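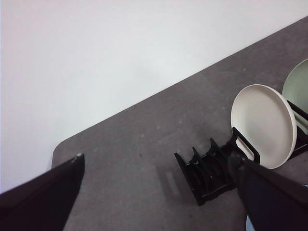

Careers / Operations / Good practice and safety

Practice Writer and Floor Lead, household tasks

Zanent, Sturkiven site. Full time, on site, day shift.

Hi! I run the good practice group at Zanent, and I'm looking for a person to join me in it. At the moment the group is me, plus whoever I can borrow from the operators on a slow afternoon, so you would be doubling us on your first day.

Let me tell you what we do before I get to the list of things HR would like me to list. We teach robot arms to do kitchen and laundry chores. Plates into racks, cups onto shelves, towels into something like a square. Operators drive the arms by hand for hours, the arms learn from that, and then we let the arms try it alone while a person stands by. All of it happens at tables, and all of it needs rules. Who can reach into the work area, and when? What counts as a finished plate? If a plate is standing in the rack but leaning on its neighbor, is that a pass? (We argued over that one for most of a week. I still think I was right.)

Those rules live in a document we call the Fosska. It started as a page taped to a cabinet and it is now 50 pages long, and I wrote too many of them. Some are good. Some were written at the end of a bad day and say things like "be careful with the rack," which helps exactly no one. Your main job is to make the Fosska something a new operator can read in a morning and use after lunch.

What your weeks would look like

You'd spend at least half your time on the floor. I'm serious about that, and I've turned down good writers who wanted to do this from home. You'll watch sessions, sit in the operator's chair, get annoyed by a rule, and go fix the rule. You'll learn to drive an arm well enough to place dishes yourself. You don't need to be fast at it.

The rest is writing and talking. You'd own the setup sheets, which tell operators how to lay out a table before a session: what goes where, how much it should vary from run to run, what gets wiped down and what gets checked. You'd own the stop rules as well, meaning when an operator has to halt an arm, who may start it again, and what gets written down in between. And you'd run the Monday floor meeting at 10, where we go through anything that was dropped, pinched, chipped or nearly so. Near misses are my favorite part of the job. People tell me about them now, and it took a long time to get there, so please be a person who can hear "I forgot to lock out the arm" without making a face.

You'd also deal with outside standards. There are published safety standards for industrial robots, and others that touch on robots working close to people, and our tables don't always fit neatly into any of them. I need a colleague who will sit down with the actual text, work out what applies to us, and say so in plain English. When you don't know, you say that too, and we go ask our outside safety reviewers at Tóth, who are patient with us and charge accordingly.

A few rules, so you can see the tone

I'm pasting these from the current Fosska, as they stand:

Hands stay out of the work area while the arm is live. Live means powered, even if it isn't moving.

Check the gripper fingers before the first run of the day. If a tip is cracked or slipping, swap the pair. Don't tape it.

A plate counts as placed when it stands in a slot and the gripper has let go and backed off. Leaning on the next plate is a pass if both stay up. (See? I won.)

If a dish breaks, stop, power down, clear the whole table, and look on the floor too. The session is over even if you only had one run left.

Don't fix a bad run by nudging things with your finger. Mark it bad and start again.

If you read those and started itching to rewrite number two, we'll get along great.

Who I'm hoping to hear from

You've written instructions that other people had to follow while their hands were busy. It could have been a lab, a commercial kitchen, a machine shop, a hospital supply room, a theater. I don't mind which! A robotics background is nice but I can teach you that part. I can't easily teach you to notice that step four makes no sense unless you've already done step six.

You should be comfortable telling an engineer to stop. Most of ours take it well. You should also be comfortable being told that your rule is slowing everyone down, and going to see if that's true.

You need to be able to stand for a good part of the day and lift a box of dishes, or tell us what setup would work for you instead. We have adjustable tables and stools at every station and we've changed the layout for people before. Say so in your note or say it later, whichever you like.

The practical stuff

You'd report to me. The first 2 weeks are operator training, same as any new operator gets, with the same sign-off at the end. I did it too and needed a second try at the sign-off. Hours are 8:30 to 5 with a real lunch. There's a yearly training budget of $900 that's yours to spend on courses or on buying the standards, which cost more than you'd think. Health coverage starts the day you do. Pay goes by our band for senior floor staff, and we'll send you the numbers before the first call so you can decide whether the call is worth your time.

How to apply

Skip the cover letter. Send your resume and one page of instructions you wrote for something physical. Any subject is fine: changing a bike tire, closing a coffee bar, loading a kiln. If your work samples belong to an old employer, write me something new and keep it short. Please tell me who it was written for.

If I like the page, we'll have a phone call, and then I'll invite you to Sturkiven for a paid half day. You'll watch a dish rack session, then write up the setup sheet for it, and after that an operator will try to follow your sheet while you stay quiet. It's harder than it sounds, the staying quiet, and we do talk it over afterward with coffee.

Applications go through the form on this page, under Operations. We close it in October, and I read every one myself, usually in the evening, so don't be surprised if my reply shows up at 9 p.m. You don't have to answer it until morning.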